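# 给夹爪做了一次彻底的保养，顺便把腕部相机重新标了一遍

四月一到，我就开始手痒，想把家里这台机械臂从头到尾收拾一遍。去年冬天装好之后它几乎天天在干活，抓东西、放东西、再抓东西，我光顾着调策略、看曲线，硬件这边一直是“能动就行”的态度。
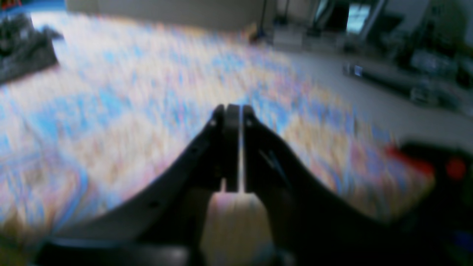
结果上个月开始，夹爪闭合的位置慢慢漂了。指令给的是全闭，两根手指之间还留着一条细缝，抓厚一点的东西看不出来，一抓薄卡片就露馅。我一开始怀疑是控制器的问题，折腾了两个晚上的参数，越调越乱，最后老老实实把参数全部还原，决定从螺丝开始查。这篇就记一下整个过程，写得比较碎，主要给以后的自己看，要是哪位朋友也在用差不多的平行夹爪，欢迎拿去参考！

## 我的配置

先交代一下手头的东西。夹爪是 Vukura 的平行两指款，黑色外壳，哑光的，我特别喜欢这个质感，摸起来一点都不廉价。控制盒用的是 Serden，固件一直没升过。腕部有一个小相机，从夹爪后面往前看，指尖正好在画面里，训练和调试都靠它。

上位机上跑的是我自己攒的一套脚本，名字叫 Steltamano，听着挺唬人，其实就是一堆 Python 文件加一个写得很丑的网页界面。界面丑归丑，保养的时候真的好用，读编码器、看电流、单步开合都在一页上，手机也能打开，我可以蹲在机器旁边一边拧一边看数。

## 第一步：断电，泄力，别着急

这一步我吃过亏，所以写在最前面。关掉 Serden 的电源以后，手指上还可能有残余的夹持力，直接去拆指垫，很容易“啪”地弹一下。正确的顺序是先让夹爪走到半开，再断使能，再关电源，然后用手轻轻推一下手指，确认能自由滑动。

推的时候顺便感受一下阻力，这个手感特别有信息量！我这台推到中段还很顺，快到闭合端的时候明显发涩，像是导轨里有细沙子。当时我就乐了，心想这下多半不用再碰参数了。

## 第二步：拆指垫，清导轨

指垫每边两颗螺丝，拆下来以后按左右分开放。我用的是那种带格子的药盒，左边的东西全放左边格子，右边的全放右边，别笑，真的能救命。之前有一次我把两边的垫片混在一起，装回去以后指尖一高一低，抓方块都抓歪，找了半天原因。

导轨露出来以后，果然，闭合端积了一圈灰绿色的油泥，里面裹着好多短纤维。我的机器经常在地毯附近干活，飞起来的绒毛又轻又细，沾上润滑脂就再也不走了。清理用的是无尘布蘸一点点异丙醇，从中间往两头擦，擦一下换一个面。缝里够不着的地方，用木牙签裹着布去挑，不要用金属的，导轨划一道以后会难受很久。

我擦了大概一集播客的时间，布从黑的擦到灰的，再擦到几乎没有颜色，爽！

然后是重新上脂。量一定要少，少到你觉得“这够吗”的程度就差不多了。我的做法是用棉签挑一点，薄薄抹在导轨两侧，手动来回推几趟，把挤出来的多余部分全部擦掉。以前我总觉得油多不坏菜，现在回头看，那圈油泥有一半是我自己贡献的。

## 第三步：螺丝和线

导轨弄好以后，把外壳上的固定螺丝过了一遍。有一颗已经松到用手就能转，难怪最近高速运动的时候能听到很轻的嗡嗡声，我还以为是风扇。全部拧回说明书给的力矩，再用漆笔在螺丝头和外壳之间画一道线，下次扫一眼就知道有没有跑位。画线这招是跟 Aniela Michalski 学的，她在论坛上发过一个很长的维护贴，我来来回回看了不知道多少遍，强烈推荐去翻翻。

线束这边，我重点看了腕部转弯的那一段。相机线和夹爪线原来是绑在一起的，扎带收得太紧，转到极限角度时绷得像琴弦。我把扎带全剪了，换成魔术贴，两根线之间留一点滑动的余地，然后手动把腕关节慢慢转到两头，看着它松松地跟着走，心情真好。

接头我也都拔下来重新插过。相机那个接头有点松，用了一小段 Jarman 的卡扣套住，轻轻一推就到位，拆也方便。这种小零件买一包能用很久，我现在看到什么线都想套一个，得克制一下。

## 第四步：重新标零位

机械部分干净了，才轮到软件。上电以后先不要急着跑全行程，我在 Steltamano 里把速度调到最低，电流上限也压得很低，让手指慢慢合拢，同时盯着电流曲线。接触的那一瞬间曲线会抬起来，拐点非常清楚，和保养之前那条毛毛糙糙的线完全是两回事，我当场截图存了下来。

控制盒里的行程读数，保养前指令全闭时停在 67，怎么都下不去。清完导轨再来，直接走到 8。剩下的这一小截是零位本身的偏差，和阻力没关系，重新写一次零点就好。

写零点我一般重复好几遍：张开，合拢，记录，再张开。几次读数基本重合，才按保存。有一点要提醒，保存之前把指垫装好、螺丝拧紧，千万别裸着手指标零，垫子有厚度，标完再装等于白干。我干过，所以知道得这么清楚……

## 第五步：腕部相机

相机我本来没打算动，可是线都拔了，支架也碰过了，索性重新标一遍。流程还是老样子，打印一张棋盘格贴在硬板上，固定在桌面，让机械臂带着相机从各个角度去看。姿态要多样，尤其要有倾斜，只在正上方平移拍一堆，解出来的结果看着误差很小，一用就偏。

我这次一共存了 96 张，模糊的直接删掉。腕部相机离指尖近，手臂一动，背景就容易糊成一条一条的，所以每到一个姿态我都让它停稳再拍，脚本里加了 900 毫秒的等待。慢是慢了点，泡杯茶回来就跑完了，比事后一张一张挑省心得多。

曝光我也锁死了。自动曝光平时看着舒服，可黑色的夹爪占了画面那么大一块，窗户那边又亮，相机会来回犹豫，同一个姿态拍两次亮度都不一样。锁定以后暗部是黑了点，手指的轮廓还在，对我来说够用。

解完手眼矩阵，最简单的验证办法就是让指尖去点棋盘格的角。我挑了几个角，中间的、边上的都有，点下去基本都在线的交叉处，最远的那个偏了一丝丝，可以接受。

## 跑起来！

最激动人心的环节来了。我先让它空载开合了一轮，声音和以前完全不一样，以前是“嘶——咔”，现在只剩一个很轻很干脆的“嗒”。我坐在旁边听了好一会儿，家里人路过问我在干嘛，我说在听夹爪，对方默默走开了。

空载没问题，再上物体。软的、硬的、圆的都抓了一遍，我平时有一小筐固定的测试物，每次大改动之后都从它们开始，这样前后好比较。软的东西主要看夹持力会不会过冲，圆的看会不会滚出去，薄卡片留到最后。

薄卡片，一次成功！从桌面上夹起来，转过去，放下，动作干净得我忍不住又让它来了好多遍。之前那些失败记录，我还认真分析过是不是模型对边缘识别不准，专门补过数据，现在想想有点对不起那几个通宵跑训练的晚上。不过数据也没浪费，多点总是好的。

## 以后怎么保养

我给自己定了个很松的规矩，贴在控制盒旁边的墙上：

- 每次开工前手推一下手指，感觉发涩就停下来清导轨
- 扫一眼螺丝上的漆线
- 地毯附近跑完长任务，用软毛刷把指根的绒毛刷掉
- 动过支架或者相机线，就重新标相机，别偷懒
- 固件升级之前，把零点和标定文件备份一份

说到固件，Serden 这个版本我还想再拖一拖。更新说明里提到改了夹爪的限流逻辑，听起来很诱人，但我刚把曲线调得这么漂亮，实在舍不得马上打乱。等我先用现在这个状态攒一批基准数据，再升级对比，到时候单独写一篇。

还有一个没解决的小问题：左手指在完全张开的位置会有一点点晃，用手捏着能感觉到，跑起来倒不影响。我怀疑是端部的限位垫磨薄了，备件已经下单，还在路上。有人换过这个垫子吗？要不要把整个外壳拆开，还是从侧面就能取出来？求留言，拍照片更好！

保养用的脚本我整理一下就放上来，现在里面还有一堆临时写的路径，变量名也没法见人，给我一个周末。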